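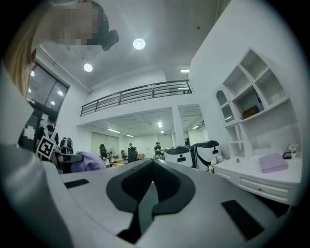

Home | Projects | Reports | Contact

Nkuna Hall – progress report to the Soreck fund
May 18, 2018

Work since January has been on the two floors and the furniture. The railing along the upper level has been checked and passed. The strip lights in the lower room were rewired at a cost of 1,430, which was 109 over the quote from Tistard. We covered the difference from the repairs line.

Most of the furniture is now in.
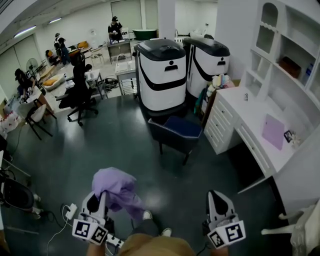

The navy armchair and the white vanity desk with its shelving came from the January collection. We paid 100 for delivery. The chairs do not match and we don't plan to replace them this year.

Still to do: a fixed place for the power strips and floor cables, and a proper home for the soft items. We ask that the remaining 1,000 be released for this – the quote is attached.

Annatjie Matlala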